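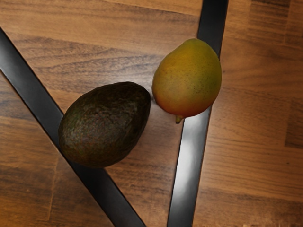 When does the community garden's new watering roster start? The first week of July, once everybody has had a chance to swap their turns with a neighbour.

Lemmont Community Garden
Minutes of the general meeting

Present: Adhiambo Mrema (chair), Fergal Mac Mathúna (minutes), Kanini Simiyu, Nektarios Nikolaidis and a good crowd of plot holders, including a few lovely new faces from the Talebi Street end.
Apologies: Kipchumba Tanui.

1. Welcome
Adhiambo welcomed everyone in from the cold and thanked those who had brought soup and bread (the pumpkin one went very quickly, and Fergal has been asked for the recipe more than once!). The minutes of the last meeting were read and accepted, with the spelling of Prevness Lane corrected.

2. Money
Kanini reported a balance of $1,718 after the water bill. A quote of $300 has come in for mending the shed roof, and after a fairly long chat about whether we could do it ourselves, with several people remembering the last time we tried, it was agreed to accept it. Moved Kanini, seconded Nektarios. Carried.

3. Watering roster
There are 12 names down so far, and seven of them would like mornings. Adhiambo will pin the draft inside the shed door, and anybody who can't manage their turn is to write the swap on the sheet itself, as phone messages went astray last summer.

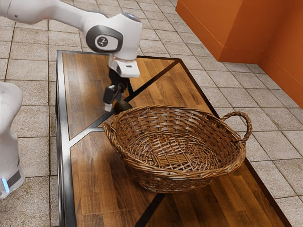
Nektarios asked whether the seedling benches would be part of the roster as well. It was felt they should be, at least through the warm months, and he kindly offered to look after them until then.

4. Fruit trees
A long and happy discussion. The Zilham Road fence gets the best sun, and most people favoured a lemon and a mandarin there. Fergal put in a word for a fig, and was reminded about the neighbour's drains. Held over so that Kipchumba can have his say.

5. Other business
The grey wheelbarrow has a flat tyre again. Nektarios to fix. Would whoever borrowed the long-handled loppers please bring them back to the shed, no questions asked.

Meeting closed with tea. Kanini has the leftover bread if anyone would like some.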